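Search this site Search Jobs Events Contact

Part-time equipment planner wanted (two-arm packing station, café takeaway)

Hi all! I run the operations side at Arboleda, and I'm looking for someone organised and a bit nosy to help me work out what we should be buying next year. I've been doing the equipment planning in the gaps between everything else, mostly on the backs of delivery dockets, and it's starting to show. So this is a proper paid role, with a desk and everything.

The short version: we're developing a two-arm station that handles takeaway café orders – cups, carriers, straws, napkins, paper bags. We've got one station going and we want to plan for more. Before I ask anybody for money I need to know what a station costs to build, what it costs to keep fed with cups and bags, and which bits we should be ordering early. You'd be the person who finds out.

Most of your week would be spent a few steps from this bench, and I'd much rather you poked at the real thing than priced it off a catalogue.

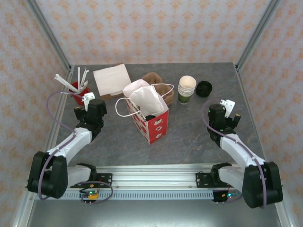
What you'd be doing

First job is the parts list. We have one, sort of. It's a spreadsheet with 391 lines, two different people's colour coding and a tab called "old DO NOT USE" that I'm fairly sure we use. I'd love you to go through it, ring suppliers, get current prices and lead times, and tell me where we're paying too much. Arms, mounts, rail, cabling, little circuit boards, fasteners, all of it. Have a good look at the spares too, as I've never worked out how many gripper fingers we should keep on the shelf and my current method is panic.

Second is comparing quotes. We've got one from Hitent and one from Tulska for the next pair of arms and they're laid out so differently that I've given up twice. One bundles the warranty and the other lists it separately, freight is in one and not the other, and the payment terms made me want a lie down. I need a plain side-by-side I can take into a meeting.

Third is consumables, and this is the bit people underestimate (me included!). Paper cups get squashed, bags get tired after a few rounds of being opened and packed, and cup carriers go soft. I've set aside $2000 for the first lot and I have no idea if that's generous or laughable. You'd keep a simple tally of what we go through and turn it into a monthly number.

Last one is a calendar. Our planning year is 52 weeks with one big order in September, and everything else gets bought in a rush whenever it runs out. I'd like to see what has to be ordered when, allowing for freight and for the shutdown over summer.

Who I'm after

You don't need an engineering degree. If you've done purchasing for a workshop, a commercial kitchen, a school lab or a theatre, you'll pick this up quickly. You do need to be comfortable with spreadsheets and happy on the phone, and willing to ask an engineer the same question again when the first answer made no sense.

It'd help if you've worked in a café. Really! The way a cup stack leans, how a bag sits once the handles flop over, where the straws ought to live so they can be reached – someone who's done a morning rush notices those things straight away, and they end up changing what we buy. 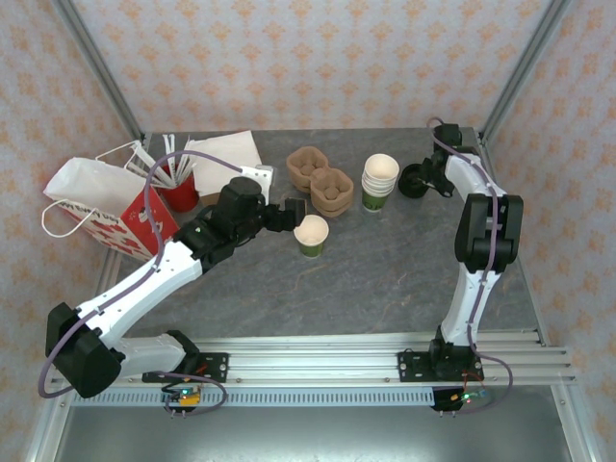
I'd also like you to be the sort of person who says "do we need that?" out loud. We looked at fancier tooling from Trinov earlier in the year and I was very nearly talked into it before I'd asked what problem it solved. I still don't know, to be fair, so it may come back around and you'd get to have the argument properly.

Hours and pay

It's 2 days a week to start, on site, and you can choose which days as long as they're mostly the same ones. Pay depends on experience and I'll give you the range in my first reply, so you're not sitting through an interview to find out. Tea and biscuits are provided, and the coffee is better than you'd expect.

How to apply

Send me a page or so about yourself through the contact form, plus a budget or buying plan you've put together before if you have one (blank out anything private). No cover letter in stiff language, please. Applications close Monday, December 18, 2023, and I'll read them as they come in – so if you're keen, get in early. Questions are welcome too, and I'm happy to show you the station before you decide.

2 comments 52 shares

Contact us | © Arboleda | Back to top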